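4. The open day demonstration

4.1 Purpose and setting

The laboratory trials reported in Section 3 were run with no one present but the operator and one observer. To see how the cleaning task would be received by people who might one day work beside such a machine, we repeated it at an open day held at the Berwood site on 11 October 2020. The day was organised by Frauke Kettler, and the robot was run by Torben Thiele. A total of 128 visitors signed the attendance sheet. Of these, 70 stayed for a full demonstration and filled in the short form described in Section 4.4.

Visitors came mainly from three kinds of workplace: aged care homes, cleaning contractors and building services offices. A smaller number were students from the college at Skindale. No one was paid to attend, and the form did not ask for names.

The demonstration area was the corner washroom mock-up already used for the reach tests in July. A toilet is placed on a tiled floor in the angle between two walls, in the position it would have in a small staff washroom. Visitors stood behind a taped line on the open side and could follow the robot's own head camera on a monitor. We chose to show the head camera view because the line of visitors was too far back for most of them to look down into the bowl, and because the operator's decisions are easier to follow from the same viewpoint.

4.2 Task as shown

The task was limited to brushing. Flushing, wiping the seat and applying cleaner were left out, as each of these had its own failure cases in the laboratory and would have made the demonstration too long. Every run began with the seat and lid already up. The brush was held in the right gripper by the grip section at the end of its handle, and the left hand was kept raised on the tank side, clear of the fixture.
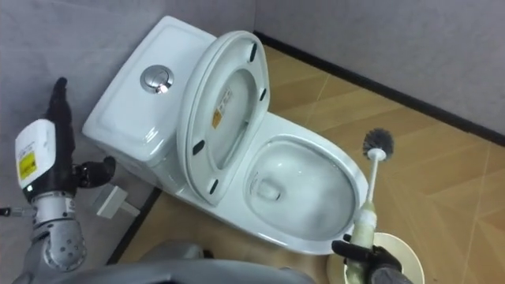
The choice of grip point had been settled before the open day. Holding the brush low on the handle, close to the bristles, gives better control of force but brings the fingers too near the rim. Holding it at the thick grip section keeps the hand outside the bowl at all times, at the cost of a longer lever. With the longer lever, a small error at the wrist becomes a larger error at the bristle head, and the operator has to make slower movements near the rim. This was explained to each group before the first stroke, and the explanation was kept to the same wording throughout.

A run consisted of four stages. The brush was brought to the rim, turned so that the head pointed down, pressed against the inner wall and moved along it, and then lifted out and returned to its base. The turn was the stage most often questioned. In the open air beside the bowl the wrist has room to rotate, but close to the right-hand wall the elbow runs out of travel. The operator therefore completed most of the turn before moving over the bowl. Two groups asked for the turn to be repeated slowly, and this was done.

The control software was the Sabbagh teleoperation layer, in the version used for Section 3, with no changes to gains or limits. Contact force at the right wrist was logged for every stroke. A total of 251 strokes were logged over the day, where a stroke is a single continuous contact between the bristles and the ceramic. Strokes made while the operator was answering a question were kept in the log but marked, as we expected divided attention to have some effect on them.

4.3 Contact with the bowl wall

The side of the bowl facing the tank and the left wall proved the easier one to reach. The handle can lie across the rim at a shallow angle and the head meets the ceramic nearly square on. Figure 4 is taken from the head camera during a contact of this kind.

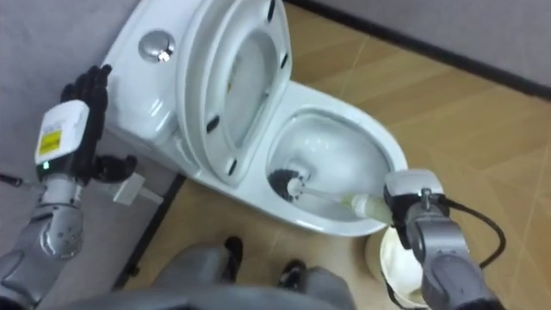 Figure 4. Head camera view with the bristle head against the left inner wall of the bowl and the grip held in the right gripper.

The near right side was harder. To press outward towards the arm's own side, the wrist has to be carried over the bowl and folded back, and the handle then tends to rest on the rim. When it does, part of the load passes into the rim and the wrist sensor no longer gives a fair reading of the force at the bristles. We have left these strokes out of the force comparison. They are kept in the stroke count.

On the remaining strokes the spread of peak force was wider than in the laboratory. The marked strokes, made during questions, account for much of the difference. The operator reported that he tended to hold the brush still against the wall while speaking and then to press a little harder on resuming. This could be dealt with by a simple rule that the brush is lifted clear before any question is answered, and we would apply that rule at a future event. A second likely cause is the floor. The mock-up tiles are laid over a raised panel, and the panel gives slightly when several people step up to the line together. We did not measure this.

4.4 Visitor responses

The form had five questions, four with a printed scale and one open. It was filled in at a table near the exit, away from the operator. Of the 70 people who returned it, 48 said that they would accept the robot working in a washroom in their own building if a member of staff was on site. Fewer would accept it with no staff on site, and several wrote that their answer depended on whether the door could be locked from outside.

The open question asked what the visitor would want to see next. The most common answer was the rest of the job: the underside of the seat, the outside of the bowl and the floor behind it. Cleaning contractors raised the floor behind the bowl more often than the other groups. They pointed out that brushing the bowl is quick for a person and that the awkward part of the work is bending to reach the back. This agrees with the interviews in the Tirkosov study, which were made with full-time cleaners, and it suggests that our choice of brushing as the first task was made for technical reasons and does not match what users would ask for.

Comments on speed were frequent. Most visitors found the approach to the rim slow. We had expected this to be the main complaint, but storage of the brush came up nearly as often. Visitors wanted to know how the brush would be kept clean between washrooms, and whether the same gripper would later touch taps or door handles. The present system has no answer to the second point. A washable cover for the gripper is being tested and will be reported separately.

4.5 Limits of the demonstration

The visitors were people who had chosen to come to a robotics open day, and their answers should not be read as those of cleaning staff in general. Group sizes varied, and late groups had a shorter introduction when the programme ran behind. One fixture was used, in one position, with the seat and lid already raised. A toilet set between two side walls would leave less room for the right elbow, and the turning stage would have to be planned again for it. The force readings carry the fault noted in Section 4.3 for the near right side, and we have no independent measure of how well the bowl was cleaned. A dye test suited to this purpose is described in Section 5.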